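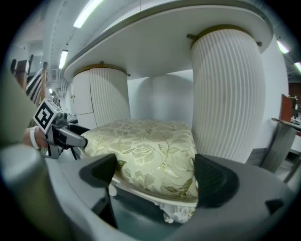

3 min read
Print | E-mail this page

Good evening, and thank you all for coming out in January! I'm Latrice Kincaid, and I've been chasing my mother's people through the Tumham parish books for longer than I'd like to admit.

(Pause, hold up the folder.) There are 36 baptisms in here, and 29 of them spell Fitzsimmons a different way.

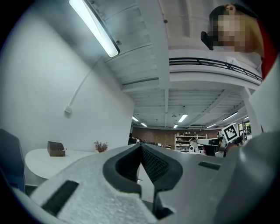
Parish lines moved, and families often didn't. Hudimora went to the neighboring diocese, so its registers sit in another archive altogether. If it helps, think of a mezzanine over a room with white walls: two levels, one building, and you do have to check both. (Now the Esano map, page 117.)

4 comments | 11 shares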